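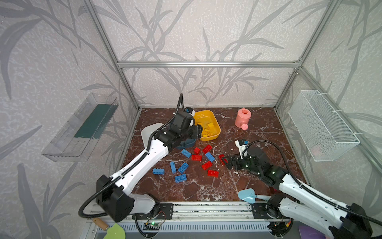
Figure 3. The two-arm cell during a brick sorting task. The left gripper is in the yellow tray; the right gripper is beside a red brick.

Waldemar Kalinowski
2020-06-24
Reading time: 8 min

4. Planning and cost of the cell

4.1 What had to be bought

The budget for the cell was drawn up in February, before the tasks were fully settled. We therefore split the spending into two parts. The first covered items that would be needed whatever the task: two arms, two grippers, the frame, the mounting rail and the wiring. The second was left open for cameras, task objects and repairs. This split turned out to matter more than any single choice of supplier.

Both arms are mounted on one slotted aluminium rail along the front of the workspace (Figure 3), each on its own black plate. We had first asked for quotes on two separate pedestals. The rail was cheaper and allowed the spacing between the arms to be changed with hand tools. It also meant that a fault in the rail would stop both arms at once, a risk we accepted at this scale.

Quotes were sought from Lurkent and Flemodwood for the frame. Lurkent offered a welded frame with a longer guarantee. Flemodwood offered cut extrusion bars for assembly on site, with delivery in 18 days. We chose the bars, mainly so that baskets and trays could be hung from the walls later without drilling. The assembly took longer than planned and the labour was not in the original budget. Groups working from this section should put a line in for it.

4.2 Cables and wear

Cables were the item we most clearly underestimated. On each arm the conduit runs outside the body and needs enough slack to follow the full reach, which leaves large loops standing away from the arm. Our first order allowed one spare conduit per arm. By the end of the trial period we had paid for further spares under the Tanon service plan, and the cost of cable parts had reached 2073 euros, nearly double the sum set aside. We now treat conduit as a consumable and order it with the gripper pads.

4.3 Task objects

Task objects are cheap compared with the arms, but they should still be planned. Toy bricks were chosen for the sorting task because they can be replaced from any shop and their size does not vary much between packs. The trays, bowls and garden toys were bought in the same way. We spent 56 euros on objects in the first round. Dvořáček, the plan followed by our earlier single-arm project, had used machined test parts, and lost ones were slow to replace.

The tabletop was not chosen with cameras in mind. It is dark reddish-brown marble with white veins, and we had no money left for a plain matt surface. Any group that depends on colour to find parts should price the work surface together with the camera, including the one on the wrist.

4.4 Staff time

Over 26 weeks, setting out and resetting objects took up more paid hours than programming. We had budgeted for the reverse. A second operator, shared with another cell, would have been a better use of the open part of the budget than the extra gripper we bought and have yet to fit.

Comments (3)

rail_or_post: Did you price a spare arm as well, or only spare parts?

W. Kalinowski: Only parts. A spare arm would have used up the whole open part of the budget.

M.T.: We had the same trouble with conduit. Ours wore through near the shoulder first. It would help to see the hours from 4.4 in a table.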